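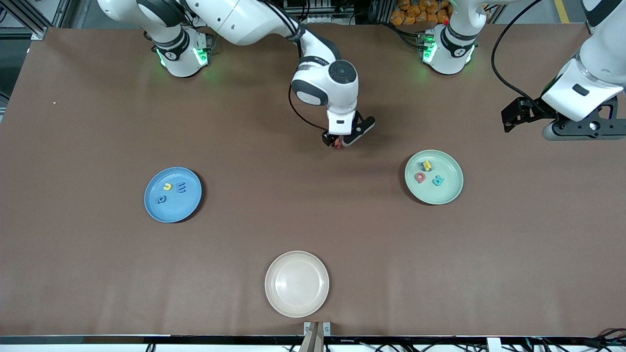
The robots at Cavik went to work in February on a job most people finish with by the age of four, putting foam letters on plates. The firm has two white arms bolted to the back of a brown table, and it wants them to learn tidying by being shown it, over and over, by a person holding the controls. On the afternoon I called in, the lesson had reached the red letter, which hung from the black fingers of one gripper over bare table between the blue plate and the green one. Each of those already held three letters. The cream plate nearest the front had none, and it had the look of a guest who has been told dinner is at eight.

The person at the controls was Dzintra Priedītis, who has been teaching this pair since before Christmas and calls them both Ivo. She works them with a pair of handles, one for each arm. She moves her hand, Ivo moves his, and the computer writes down every twitch. Do it enough times and the software is meant to get the idea and carry on alone.

"Enough" is a word that gets stretched a good deal at Cavik. The plan for the letters called for 300 showings. The team had 115 in hand when I arrived, not including the ones Dzintra had thrown out, and she throws out a lot. Sneezes go. So does any run where she changes her mind halfway, as the software has been known to learn the dithering along with the rest.

"It had a little wobble it did before every pick-up," she said. "Very thoughtful, it looked. It was me reaching for my tea."

Foam was chosen because it forgives. A gripper that closes too hard on a mug leaves you with bits of mug, whereas a foam letter gets squashed and pops back. It is also annoying to pick up, being light enough to skid away from a clumsy finger, and the team regards this as a point in its favour. The letters come in awkward shapes, too, and there is more than one sensible way to take hold of most of them. Dzintra tries to vary her grip. Left to herself she would pick up everything by the same corner, and so, in due course, would Ivo.

There was some argument over whether she should be doing it by remote control at all. Pärn, the smaller outfit down the corridor, teaches its own arm by taking it by the wrist and walking it through the motions, like a grandmother with a child at a wedding dance. They say this is quicker and that you can feel when something is about to go wrong. Cavik's answer is that you need both hands to shift one arm that way, and Cavik has two arms. The matter has been discussed at lunch since the autumn and shows no sign of being settled.

The money comes from Huveo, which packs small goods for other people and would like a machine that can be shown a new item in the morning and be sorting it by the afternoon. Its people have visited twice. On the first visit the arms did very well. On the second, Ivo was allowed to try on his own, picked up a letter with great care, carried it to a plate, and declined to let go. He held it there until somebody switched him off. The visitors were polite about it and asked where the toilets were.

Letting go has since been given a week to itself. Dzintra had noticed that she tended to hover before opening the gripper, to be sure of her aim, and that Ivo had taken the hover to be the whole point. She now drops things with what she describes as more conviction.

The last job the pair learned was folding flannels, and it took 2,151 showings before anyone would put their name to it. The letters ought to go faster. After them come spoons, which nobody at the firm is looking forward to, and then a trial on Huveo's own stock, provided Ivo can be trusted to hand it back.

Dzintra, meanwhile, has begun to notice the training at home. She emptied the dishwasher last week, she said, and found she was lifting each plate straight up, pausing, and moving it across at a steady speed. Her husband asked whether her back was bad.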